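Journals > Play and Materials > Research articles
Articles Issues For authors About Log in
We use cookies to remember your settings. Accept / Manage

3. Materials and setting
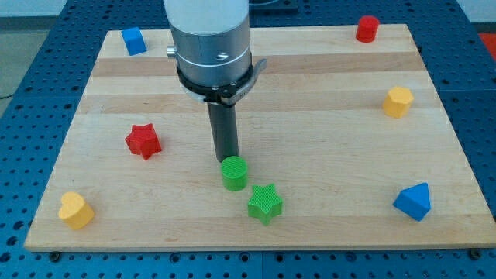 The pieces used in the sorting sessions were small blocks, each in one color. They were chosen from the Grindatberg set, a mixed collection of shapes that the nursery at Clastelach had kept since 2000. Cubes, cylinders, prisms with six sides and stars all come from the same set and can be held in one hand by a child of 3 or older. We did not sand, repaint or mark any of the pieces before the study.

Figure 2. Colored blocks on the board. The shapes include a blue cube, a red cylinder, a yellow hexagonal prism and a red five-pointed star.

Color and shape were deliberately not matched. The red cylinder and the red star share a color and nothing else, and a child who sorts by color will put them together. A child who sorts by shape will look for another star, or will leave the star alone if there isn't one. Earlier work by our group used sets in which every shape had its own color, and it was impossible to tell from the finished groups which rule the child had followed (Mets and Uibo, first report).

3.1 The board

All sessions used a rectangular board made of light maple strips. The board served as the work area, and children were told that the blocks "live on the wood." This wording came from the staff at Clastelach and was kept for all groups. The board has a visible grain, with paler and warmer strips lying side by side. In the pilot, two children lined blocks up along the strips. We noted this in the session records but did not treat it as sorting unless the child also gave a reason that had to do with color or shape.

A plain painted board was tried in July and dropped. Blocks slid on it when children leaned on the table, and the groups could not be scored afterward.

3.2 Starting layout

Blocks were scattered at the start of each session with space between them. We avoided rows, stacks and pairs, as these suggest an answer. Pieces of the same color were kept apart where the layout allowed it. The prism was stood upright with its flat six-sided top facing up, so that a child looking down could tell it from a cylinder without picking it up. Even so, several of the younger children called it "the round one" until they had handled it.

3.3 Participants and procedure

The sample was made up of 30 children from two nurseries, Clastelach and Lapiņa. Of these, 13 had taken part in the pilot. Each child sat at the long side of the board and was asked to "put together the ones that belong together." No time limit was given. Most sessions took around 3 minutes. Kadri Uibo gave the instructions at both sites, and Tõnu Mets scored the groups from the written records without knowing the age of the child.

Scoring followed the Justus scheme, with one change. Under the original scheme a single block left on its own is an error. We scored it as a group of one when the child said that it did not belong with the others.

Next section: 4. Results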